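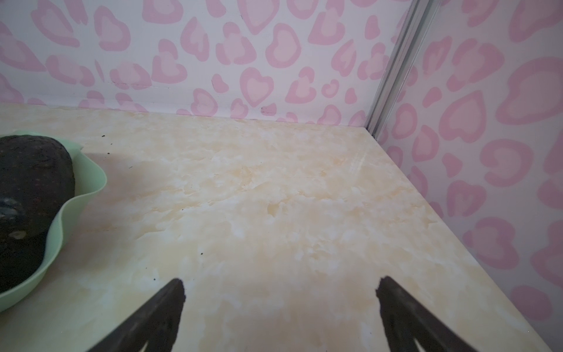 Wendville, April

So the Plekeck fingers are finally on! Dark grey, matte, with a thin ridge down the inside edges, and you're seeing them from the wrist camera with the pair held open in a V. The mint bowl with the wavy rim is over on the left, and those dark specks between it and the fingers are crumbs, which I've grown weirdly fond of as a test of how sharp the picture is.

I've been swapping grippers on my little arm all month, and this page is where I'm keeping the results. The last pair came from Mimden and they were fine on boxes but hopeless on anything lumpy (I gave up after 9 tries with a walnut). The Plekeck ones went on with three screws and cost me 70 quid, so I'm hoping for great things.

The camera mount is the Bhardwaj one. I did try it further back, but I like having both fingertips in view, and the pink leopard-spot walls make it dead easy to tell which way I'm pointing – the spots look bigger on the side wall because it's nearer, and the silver strip in the corner gives me a nice straight line to check against.

Next up is the same set of grabs I did with the old pair, same speed, same controller settings, then the soft pads if they ever turn up in the post. I'll add more pictures as I go.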